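Bowls and Table Covers: Frequently Asked Questions
Lamptey Tableware — Customer Help
Last updated 9/17/19

Are the bowls sold in sets?
No. Every bowl is sold singly, and you can mix colors and patterns in one order. The catalog lists 51 bowls at the moment. Orders over $80 ship free within the continental United States.

Which colors go together?
That is up to you. The question we get most is whether the cream glaze works with the sage green, and we think it does. Both are soft colors and neither one takes over a table. They also sit well on a pastel print.

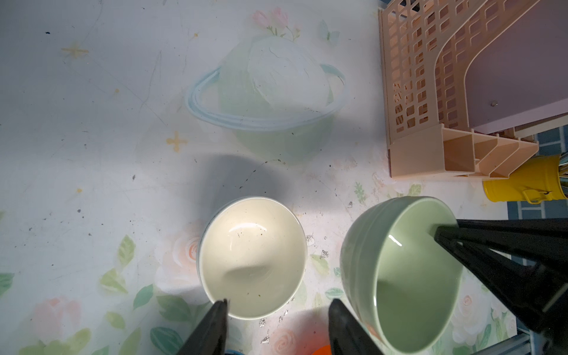 Cream and sage green bowls on a floral table cover.

If you want more contrast, add one strong color. Orange is the usual choice. Patterned bowls are easier to place when the rest of the table is plain, but plenty of customers ignore this and are happy with the result.

Can I stack them?
Yes, within reason. Stack bowls of the same shape, up to four high. A patterned bowl can go on top of a plain one if the foot sits flat inside it. If it rocks, take it off. For long storage, put a paper towel or a piece of felt between bowls. The unglazed ring on the foot will mark a glossy interior over time.

Do not lift a stack by the rim of the top bowl. Hold it from underneath with both hands.

Are they safe for the dishwasher?
All glazed bowls are, on either rack. Leave space between them so the rims do not knock together. Bowls with metallic trim should be washed by hand.

Can I use them in the microwave?
Yes, except for anything with metallic trim. Let a bowl from the refrigerator come to room temperature first. 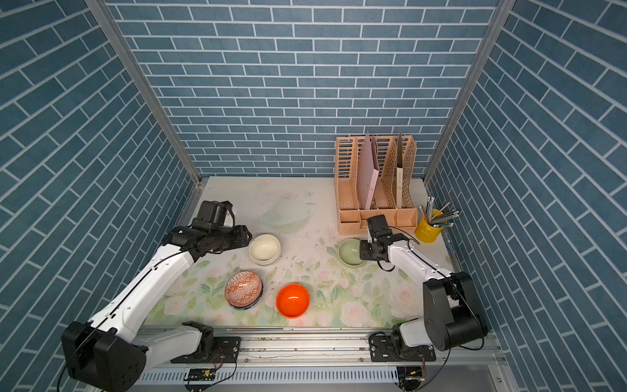
Oven use is a different matter. Only the Bruvar line is made for the oven, and the word is stamped on the foot. If there is no stamp, keep the bowl out of the oven and off the stovetop.

There are gray lines inside my bowl. Is it scratched?
Probably not. Gray lines are usually metal left behind by spoons and forks. Make a paste of baking soda and water, rub it on with a soft cloth, and rinse. If the lines are still there after two tries, write to us.

How do I clean a printed table cover?
Shake or brush the crumbs off first — wiping them around is what causes most of the fine scratches. Then use a damp cloth and a drop of dish soap. Do not use scouring powder or the rough side of a sponge. Creases from folding can be eased by laying the cover flat in a warm room overnight. Deep creases may stay. We suggest rolling covers for storage.

Can I cut a table cover to size?
Yes. Use sharp scissors and cut from the back. Cut covers cannot be returned.

My bowl arrived chipped. What do I do?
Keep the box and take a photo of the chip. Send it to us with your order number within 30 days. Tarmo Lūse handles breakage claims and will send a replacement or a refund, whichever you prefer. You do not need to mail the bowl back.

Will the Maltel pattern be restocked?
We expect more in November. Nhyira Gbeho keeps the waiting list, and you can be added to it through the contact form.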